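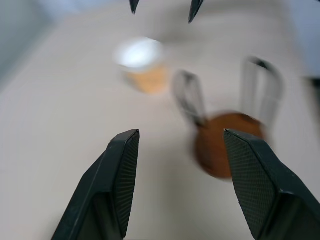

Home > Kitchen and Cleaning > Gadgets and Automation

Can a robot clear a table yet, or am I being sold something?

Posted by draughty_annexe in February
387 views, 2 replies

My other half has been reading about two-armed robots and is now convinced we should stop looking at dishwashers and put the money aside for one of these instead. The one being talked about is called the Nirkamell and the people behind it are Drudetti. I have read their page twice and I still can't work out what it does on an ordinary evening in an ordinary kitchen.

What I want done is dull. Cups off the table, small round things like bowls and coasters off the table, anything with wire on it (I have an egg basket and a couple of plate stands) put back where it lives. Then the table wiped. I don't need it to cook or talk to me.

My worry is that everything I've seen has a bare pale table with hardly anything on it. Ours has post, crumbs, a charger and usually somebody's elbow. Can any of these machines manage that now, at a price a normal household would pay? Or should I just get the dishwasher?

We rent, if that matters, so nothing can be bolted down.

sump_and_gully
Member, 100+ posts

Get the dishwasher.

Longer version. I work in a shop that makes brackets and small pressings and we have had a robot arm for six years. It's very good. It picks up the same part from the same tray and puts it in the same press, and if someone nudges the tray it picks up air until one of us walks over. People see that and think a kitchen is the easy version. A kitchen is the hard version, because the cup is never in the same place and it's a different cup.

Look at the sort of thing on your list. A cup is fair enough, it's a decent size and it stands up. A brown disc of a thing lying on a table is worse, because you and I would slide a fingernail under the rim and two flat black fingers with grip pads haven't got a fingernail. Wire is the one I'd really like to see. You can see the table straight through a wire loop, so the camera has to decide which bit is the object and which bit is the gap, and it has to do it while the arm is moving and the view is one long smear. I'm not saying it can't be done. I'm saying ask them to do it with your egg basket.

Things I would ask Drudetti before handing over a penny:

How long does it take to clear one table, start to finish, with no cuts in the film?
Is there a person steering it from another room?
What does it do when it drops something?
Who pays for the cup?
Does it wipe, or does it only pick up?

If they answer the second one with a paragraph, you have your answer. We asked Bradus something similar when they tried to sell us a second arm for the packing bench and got a brochure back.

Also, where would you put it? Two arms need room to swing and you can't fix anything down. A dishwasher goes under the worktop and nobody trips over it.

lilac_fusebox
Member

bit harsh above but mostly right. I went to a demo of the Lục one, different make, same idea, two arms over a table. It did pick up a cup. It took 2 goes and everyone clapped, which tells you something. Didn't see it wipe anything.

The person showing it said it would be ready for homes "soon" and I have heard that about every gadget since the bread maker. I'd wait. Slimline dishwasher in the meantime, you can get ones that sit on the worktop and run off the kitchen tap so your landlord won't mind. Check the height under your wall cupboards first, ours was 6 mm too tall and had to go back.

draughty_annexe
Original poster

Thank you both. I've sent Drudetti the list of questions and added one about the elbow. Measuring under the cupboards tonight.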